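Shop Talk > General > Can machines do real chores yet?

Thread started 18 September 2018

benchdog_carl
We run a small shop that refinishes doors and cabinet parts. Somebody at a trade show told my partner that within a year we could have an arm doing the wiping down, the sorting of hinges and the end-of-day cleanup. The quote that followed was for a Dideck arm with a two-finger gripper, and it came with a lot of fine print. Before I spend any more time on it I'd like to hear from people who have tried to get a machine to do ordinary small jobs. I don't mean welding or palletizing. I mean the stuff you'd give to a new hire on day one.

quillby
Short answer, no. We have one arm at the Bolham plant and it does one job, moving blanks from a tray to a press. It does that all day and I have no complaints. When we asked the integrator about having it wipe the press bed between runs, he laughed and changed the subject.

Ayana Tefera
I'd give a slightly longer answer than quillby. I work on manipulation, so take this with whatever salt you like. The arm is rarely the problem now. You can buy one that repeats its moves far better than a person can. The hard part is everything that isn't in the same place twice.

Take a whiteboard in any office. A person walks up, pulls a magnet off, takes the paper down, wipes the board and puts the eraser back. For a machine, a round magnet is a small hard thing stuck to a flat surface, with very little edge to grab. The paper moves when you touch it. If it's wrinkled, the corners aren't where you planned for them to be. The eraser is easy to hold but you have to press it on the board with the right force the whole way across.
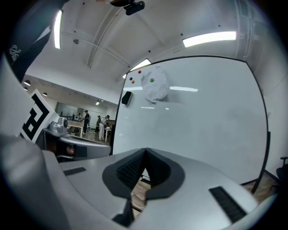
Wiping goes wrong in two ways. Press too lightly and you leave marks. Press too hard and the eraser twists in the jaws or the board shifts. A shiny board adds glare on top of that, so the camera reads a streak of light as something that needs cleaning. All of it can be solved one piece at a time. Solving it for a board you've never seen before, in a room with different lights, is where most of the work is going now.

So for Carl's shop: sorting hinges from a tray, maybe, if the tray is always the same. Wiping down doors, only with a fixture. Cleanup, no.

mrs_hatch
I don't have a shop, I have a house with three kids in it. My robot vacuum does the hall and the kitchen. It can't do the living room unless I pick everything up first, and by then I've done half the job. I still like it. But when people say the machines are coming for housework I want to know who is going to pick up the socks.

torque_and_tea
Going to disagree with most of this. People keep holding machines to the standard of doing the whole chore. If it does 80 percent and I do the rest, I'm ahead. Our place in Wustham put a cheap arm on parts washing last January. It drops one now and then. We put a mesh under it and moved on. It has run 2,810 loads.

quillby
Parts washing is a fixed station. Same basket, same tank. That's my press job with water in it.

torque_and_tea
Sure, and hinges in a tray are a fixed station too, so Carl has one job out of his three. I'd call that a yes.

benchdog_carl
What did the mesh and the rest of the setup run you, if you don't mind saying?

torque_and_tea
Mesh and brackets were $455. Guarding was another $2,000. The arm was used, from Darwish, and I'd have to look up the invoice. Budget for somebody's time as well — ours took longer to teach than we planned, mostly my fault.

Ayana Tefera
I agree with torque on the tray. My only caution is to ask who fixes the program when your hinge supplier changes the part. If the answer is a service call every time, do the math on that before you sign.

mrs_hatch
So still no on the socks.

Ayana Tefera
Single socks off a clear floor, I've seen done, slowly. A pile under a couch is a different matter.

benchdog_carl
Thanks, all. I'm going to ask Dideck for a trial on the hinge tray only and leave the doors out of it. I have 2 trays that are set up the same way, so that's where we'll start. Will post again when I have the new quote.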